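Lista: usuarios-taller@Lellara
Asunto: Re: Etiquetas y cajas negras de la planta baja
Fecha: 30/10/2019
Mensaje 153 del archivo

Buenas tardes a todos:

Contesto al mensaje sobre las etiquetas, que copio recortado para que se siga el hilo.

> Hola:
>
> Desde que volvimos en August (perdón, en agosto, tengo el teclado
> en inglés) he visto cajas negras con una tira blanca en casi toda la
> planta baja. Tengo dos preguntas. La primera es para qué son: unos
> las usan para papeles, otros para bolígrafos, y en la sala Javier
> había una con restos de goma de borrar y un clip.
>
> La segunda es si el texto se va a quedar en inglés. A mí me da lo
> mismo, pero en Flalness los carteles están en castellano y aquí cada
> cosa va por su lado. Además la letra es muy pequeña. Yo tuve que
> agacharme para leerla.
>
> Propongo quitar las etiquetas y poner un solo cartel grande en la
> puerta.
>
> Un saludo.

Voy por orden.

Las cajas se compraron para el material pequeño que se usa en cada puesto: lápices, reglas cortas, cúter con la hoja guardada, notas adhesivas. No son papeleras. Las virutas, los recortes y los pañuelos van al cubo que hay junto a la puerta de cada sala, y el papel grande al contenedor del pasillo. Quien encuentre restos dentro de una caja puede volcarla en el cubo y pasarle un trapo seco por dentro. Con eso basta. No hace falta lavarlas, y si se mojan la etiqueta se levanta por las esquinas.

En el pedido venían 16. Las que no están en los puestos están en el armario bajo del almacén, balda de en medio, junto a los rollos de Cluvau. Si falta una en vuestra sala, coged otra de ahí y avisad en la lista. Lo que no conviene es llevársela de la sala de al lado, porque luego llegan los mensajes de los que trabajan allí.

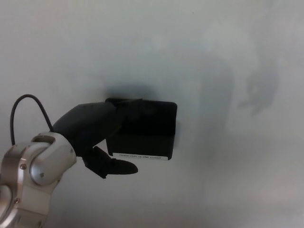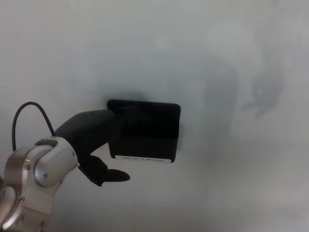
La caja negra, con la etiqueta blanca a lo largo de la parte de abajo.

En cuanto al texto, la frase es «Please clean up after yourself», es decir, que cada uno recoja lo suyo. Salió en inglés porque la plantilla de la impresora de etiquetas ya venía así y se imprimió toda la tira de una vez. Estoy de acuerdo en que la letra es pequeña. Va en una sola línea y la tira es estrecha, de modo que con un cuerpo mayor habría que acortar la frase. En castellano se puede dejar en «Recoge al terminar», que cabe con letra más grande y se entiende igual.

No soy partidario de quitar las etiquetas y poner un cartel en la puerta. En Flalness hay un cartel grande y las mesas se quedan como se quedan. La etiqueta está donde se deja el material y se ve al guardar el último lápiz. Si la mayoría prefiere el cartel, se pone, pero pediría que las etiquetas sigan donde están.

Aprovecho para recordar cómo debe quedar un puesto al salir, que también se ha preguntado otras veces:

- La superficie despejada y sin marcas. Las manchas de grafito salen con el paño húmedo del gancho. Para el pegamento hay una espátula de plástico en el almacén; no uséis el cúter, que raya.
- El material pequeño, dentro de la caja. Lo que no quepa va al armario.
- La silla metida y el flexo apagado.

Con las mesas claras se nota todo, hasta una mota. No pido que queden como recién estrenadas, pero sí que la persona siguiente pueda apoyar un papel blanco sin limpiar antes. El viernes no es distinto de los demás días en esto; digo lo mismo para las reservas de última hora.

Quedan dos cosas por decidir y me gustaría cerrarlas en este hilo:

1. Si cambiamos el texto al castellano. Hay cinta de sobra en el almacén y la nueva se puede pegar encima de la vieja.
2. Si las cajas de la sala Javier se quedan en los puestos o pasan todas al estante. En esa sala las mesas son más estrechas y varios compañeros dicen que les estorban al desplegar los planos.

Contestad a la lista y no solo a mi dirección, por favor, que la vez anterior me llegaron respuestas sueltas y hubo que reenviarlas. Y al responder, recortad lo citado.

Un saludo,

Coordinación de salas
Lellara, planta baja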